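Harnlow Universal Remote: Four Out of Five, One Point Off for the Manual

I have bought a lot of universal remotes. None of them has yet proved to be universal, and I have stopped expecting it, the way you stop expecting a family-size pizza to feed a family. So when the last of the originals went into the dishwasher inside a cereal bowl, I ordered the Harnlow with low hopes and free shipping.

It arrived in a plastic shell that took me longer to open than the setup took, and the setup was not quick. You need two AAA batteries, not included. You also need the code booklet, which is included, and which I would describe as ambitious. The print is the size you normally see on the back of a parking ticket. Our television is a Kanudeo, a brand the booklet lists under "K (other)" with 10 possible codes. It was the last one. It is always the last one, so next time I'm starting from the bottom.

Once paired, it does the job. Volume, channels, input, mute, all fine. The power button needs a firm press, and if you hold it a hair too long it turns the set off and then on again, so you get to enjoy the logo twice. The DVD player took the first code I tried and I've been suspicious of it ever since.

Range is good. I tested it from the couch, the kitchen doorway and the hall, where you can't see the screen but can annoy whoever is watching it. My old Druvgate remote had to be aimed like a dart. The Harnlow is happy being waved in the general direction of the furniture.

The number pad is where I start to grumble. The digits are close together and the 2 sits just where my thumb wants to rest, so I've seen a good deal more of channel 2 than I planned to. Ruby-Lee Nepia, my sister-in-law and a woman with small hands, has no such trouble and would like that noted.

I had put off learning what colored buttons were for on any remote, on the theory that if they mattered somebody would have labeled them.
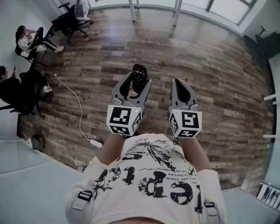 On the Harnlow they page through the program guide, or at least they do on my set. Red goes back a day and green goes forward a day. Yellow brings up favorites, which I haven't set, so it brings up an empty box. Blue does nothing at all. I've pressed it often enough to be sure.

Durability: it has been dropped on a hard floor and sat on by Vaughan McAlister, who is not a light man, and the battery door is still attached. The Goodwin we had before this lost its door in the first week and spent the rest of its life held together with packing tape.

Would I buy it again? Yes, when this one goes in the dishwasher. Get it on sale if you can, and keep the booklet somewhere, since the codes vanish if you leave the batteries out too long. Mine is in the drawer with the 10 other booklets.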